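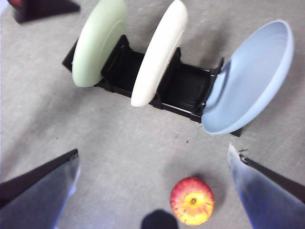

Solska changes dish rack specification for its shared kitchens

Housing operator Solska will fit a single model of dish rack in all of its shared kitchens from March, replacing the mixed stock that residents have used until now. The change covers 67 kitchens and follows a trial at the Lozano building, where 37 racks were in use.

The new rack is a low, rectangular unit in black plastic. Plates stand upright between short vertical dividers along the sides, and the base is slatted and ridged. It has no upper tier and no cutlery holder. Solska said the low form was chosen to fit beneath the wall cupboards in its older buildings, where taller racks had to be kept on the draining board.

Zoriana Kravchuk, who manages fittings for the company, said the main fault with the previous racks was spacing. "The slots were set for flat dinner plates," she said. "A deep plate with a wide rim leaned on the one next to it, and people then stacked them flat on the worktop. With this rack we advise leaving an empty section beside any deep dish."

The trial used the standard tableware supplied to residents, which comes in pale green, cream and light blue. The blue pieces are deeper than a normal plate, with a flared rim, and are to be placed at the end of the rack. Flat plates can go in any slot.

Residents at Lozano reported chipped items on a sheet kept by the sink. Matvii Holovko, who compiled the results, said most of the chips recorded were on rims and that the sheets would stay in place after the trial. Solska has not published the totals.

The order, placed with the supplier Givell, is for 100 racks. Those not fitted at once will be held as spares at the Imard store. Total cost including delivery is £962.

Old racks in sound condition will be offered to residents before disposal. Wire racks with worn coating will be removed in every case, as the exposed metal marks the plates.

Fitting begins at Lozano and moves to the remaining buildings floor by floor. Residents are asked to clear the draining board by 9am on the day of the visit. A notice giving the day will be put up in each kitchen on the Friday before.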